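**Should a small lab buy the hands first, or the simulation licenses?**

We have a budget of 3,000 for the first year and we want to teach a two-arm humanoid to do housework. The seller of Jatidell hands gives a discount from 20 pieces, but we need only two. Is it wise to spend on simulation first and buy the hardware in August? I am afraid we pay two times.

**Answer 1**

Simulation first. Hands break, licenses don't.

**Answer 2** (edited December 29, 2023)

I planned the same purchase last year. We took 13 months of Stonska and rented one arm at the end. My advice is to write down the tasks before you ask for any price. Our list had reaching to a picture on the wall, and this one task decided the arm length — the shorter model was cheaper, but useless for us. 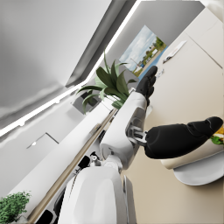

Iolo Skyrme disagrees with me on the order: he would keep 100 aside for spare finger cables before paying any license, and ask Ladefoged for the repair price in writing.

Please also check if the license permits two computers. Ours did not.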